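Bed-Making for Grippers: Workshop Tips from the Lostlow Robotics Club

Print this page | E-mail this page

The housekeeping event scores a made bed at 40 points and a dropped pillow at minus 15, so read the rules before you fall in love with the pillow.

Start with the sheet. Close on the hem, where the cloth is doubled, and pinch a narrow strip. A big greedy handful feels safer and comes out looking like a cabbage. Pull along the side of the mattress first, then down.

Rough finger pads hold cotton well. They also hold lint, hair and cracker crumbs, so brush them out between runs with an old toothbrush - preferably one that has retired.

Approach low, and go slowly near the nightstand.
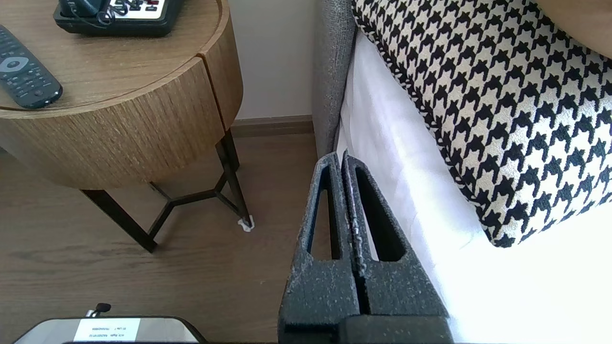

Table legs are thin, and our code has a long history of not believing in them. Rogelio Navarro's team allows up to 2 seconds of pause before each pull, and their furniture has fewer dents than ours. Tuck a loose cable before you start - the arm will find it otherwise.

Practice on a fitted sheet only if you enjoy suffering.

Recent tips
Folding towels, the Prerlow way
Getting marker off a workbench
Tumine qualifier: what to pack in June

Contact the club | Copyright Lostlow Robotics Club | Back to top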